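**Fruit sleeves find a second life at Saden hall**

If you've ever peeled one of those stretchy foam mesh sleeves off a mango or a nashi and wondered what on earth to do with it, the folks at the Valdovinos Street reuse mornings would very much like to hear from you. The group has been gathering the little nets since November, and with spring markets on the way (and the good pears with them!) they're asking neighbours to keep every colour that comes home in the shopping.

Sorting is done at a table with a cheerful elephant-and-flower cloth, red sleeves and yellow ones alike, and the clean ones are passed on to backyard growers to cushion fruit on its way to friends, school fetes and the odd roadside stall. Baltasar Aravena, whose idea it was in the first place, reckons a sleeve will do many more trips than the one it was made for, provided it's rinsed and left to dry properly.

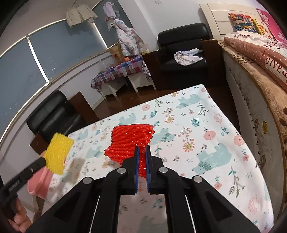 Crescencio Robles would like to see the grocers take them back as well, saying it seems a bit silly that growers should have to go hunting for something the shops throw out by the bagful, and that he'd happily drop his off with the weekly shop.

The next morning is on 21st August, from nine until the tea runs out. Entry is free, a bag of 50 sorted sleeves costs $3, and torn ones are welcome too, as they get snipped up for cushion stuffing.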